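A day among the plugs: our visit to the Brinkmann works open day, Wostness
Posted Jan 21, 2022

I had been meaning to go to the Brinkmann open day for years, ever since my aunt left me a box of old brown plugs and I discovered, rather to my own surprise, that I didn't want to throw them away. There was always something in the way, a wedding or a leaking roof, and then the open days stopped for a while like everything else. So when the notice came round on our local history group's list I put my name down the same evening, and in the end five of us went.

Getting there

Wostness is one of those towns you have probably been through on the way to the coast without stopping. The station is at the bottom of the hill and the works is at the top, naturally. There is a bus, but we had just missed it, so we walked, and it is a lovely walk if you have the knees for it: past the chapel with the green door, past the allotments (frost on everything, and a robin on somebody's fork handle), and then up a cobbled lane where the old workers' cottages still have their boot scrapers. Allow half an hour. One of our party allowed rather more and we saved her a bun.

You come in through the old gatehouse, where they give you a paper badge and a map. Do keep the map. The site has been added to so many times that there are stairs which go up a floor and straight back down again, and I met the same gentleman in a yellow scarf on four separate landings.

The moulding shop

We started here, and I could have stayed all morning. For the first half of its life the works made everything out of Bakelite, and one of the old presses has been kept in its original corner with its tray of powder beside it. It isn't run any more, but a retired press hand talked us through a shift, from filling the mould in the morning to sweeping up the dust at night, and he had a box of spoiled mouldings to pass round. I had no idea how much of the job was waiting. You filled, you closed, you waited, and you mustn't open it early however far behind you were.

He also told us why old plugs have that faint fishy smell when they get too warm, and what to do if you notice it at home (switch off at the wall and don't use that one again). I have since been round my own house sniffing things.

The collection

Upstairs is the reason most people come. There are 1,303 items in the catalogue, nearly all of them plugs, sockets, switches and adapters, and they are laid out by where they were meant to be used. I had always thought of the foreign plug as a holiday nuisance, something to be sworn at in a hotel bedroom, and it was a pleasure to see them treated kindly for once. There are big round-pin ones from before the war, little two-pin shaver plugs, and a wonderful thing with a bayonet cap that let you run an iron off the ceiling light. My grandmother did exactly that. I can still see the flex swinging over the ironing board, and nobody in the family thought it at all odd.

The case on our own 13 amp plug is the best explained of the lot. It covers the fuse, the long earth pin that opens the shutters, and the way the wires are cut so that the earth is the last to pull free. I have wired dozens of the things over the years and never once asked myself why the earth was left longer. There is a bench with a few plugs and screwdrivers where you can have a go yourself, and I was pleased to see plenty of children at it, and one or two fathers who plainly didn't want to give up their seats.

If I have a grumble, it is the labels. They are set very low and in pale grey type, and those of us with varifocals spent a good deal of time bowing to the exhibits.

Colour comes in

The last part of the display is about colour, and I thought it the most cheerful. For decades you could have brown, black, white or, if you were very daring, ivory. Then the things we plug in got smaller, and people began carrying them about in handbags and leaving them out on desks, and it started to matter what they looked like. These days you can have a charger in turquoise or orange, and a power strip needn't be a long white bar kicked under the sofa. I do like the pink triangular one. I am not sure my hallway is ready for it, but I like it. 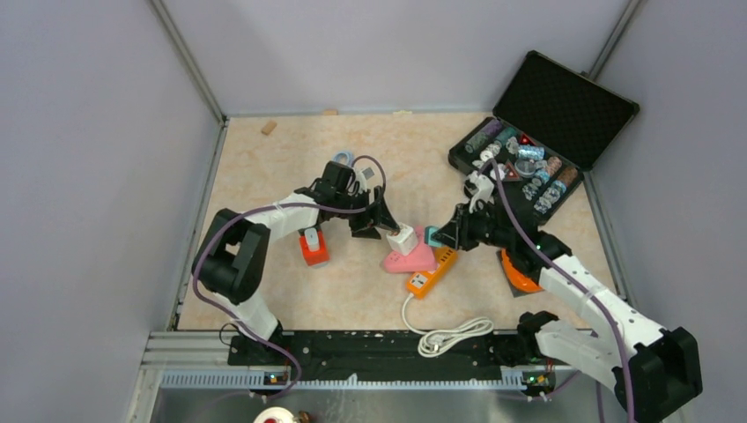 White plug adapter on the pink triangular power strip 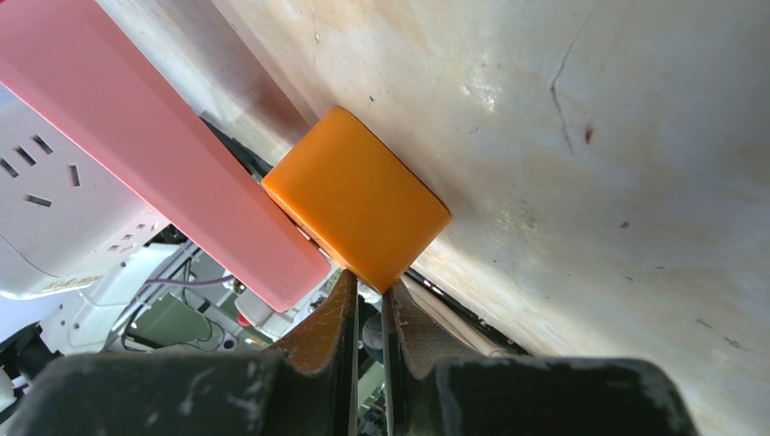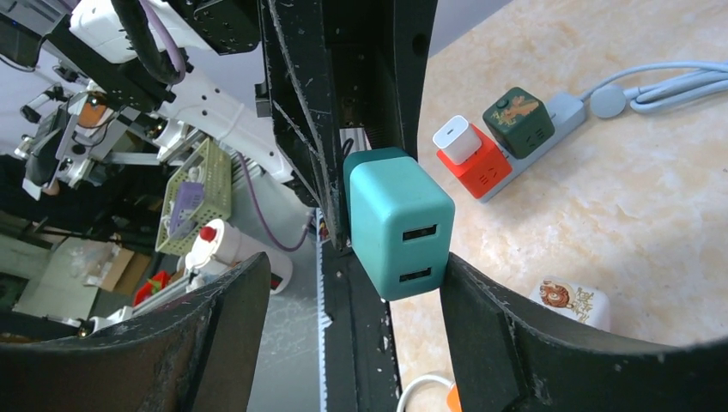
Teal wall charger with two USB-A ports

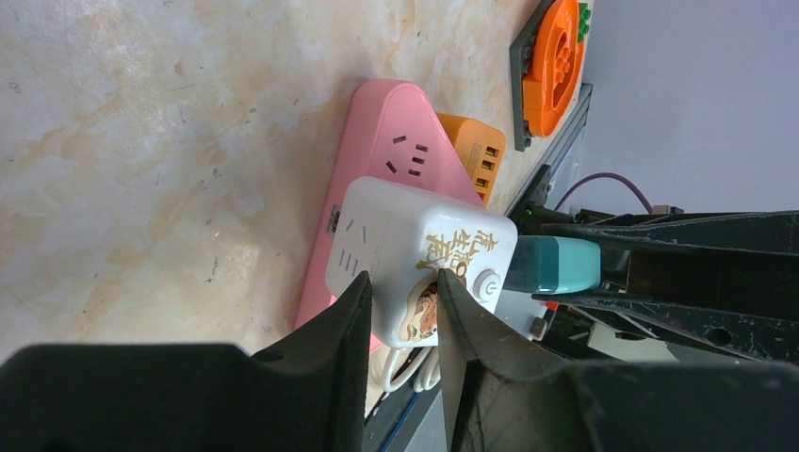

The pink strip again, with an orange USB block tucked in behind

The canteen, and lunch

The old canteen has been given back its hatch and its long tables, and lunch is soup, a roll and a slice of something. I had leek and potato and then, I'm afraid, two slices of something. There was a good fug of steam on the windows and a lot of talk going on between people who hadn't met before. A lady at our table had worked in the packing room straight from school and could still show us how to fold the small cartons with one hand — she did it with the menu card.

Afterwards there was a short talk on repair and recycling from a speaker from Plenus, who take in unwanted flex and old fittings from the district. I went in expecting to doze after the soup and came out with a page of notes. The main one was to stop putting dead chargers in the kitchen drawer "in case". They won't get better in there. The entrance hall has a bin for them, and it was filling up nicely by the time we left.

The shop, and a few practical things

The shop is small and sells postcards, tea towels with wiring diagrams, and a booklet called Okance, after the row of cottages where the first workshop stood. It costs £8 and is well worth it for the photographs of the works outings alone. All those hats!

The lift only serves the main block, so if stairs are difficult ask at the gatehouse and they will take you round by the yard. Wear a proper coat, as the moulding shop isn't heated. Dogs are welcome in the yard but not indoors. The toilets are behind the canteen and are spotless.

The next open day is in July, when they hope to have the pattern store open too, and I have already asked to be put on the list. My aunt's box is coming with me. I would dearly like someone to tell me what the one with the brass collar is for.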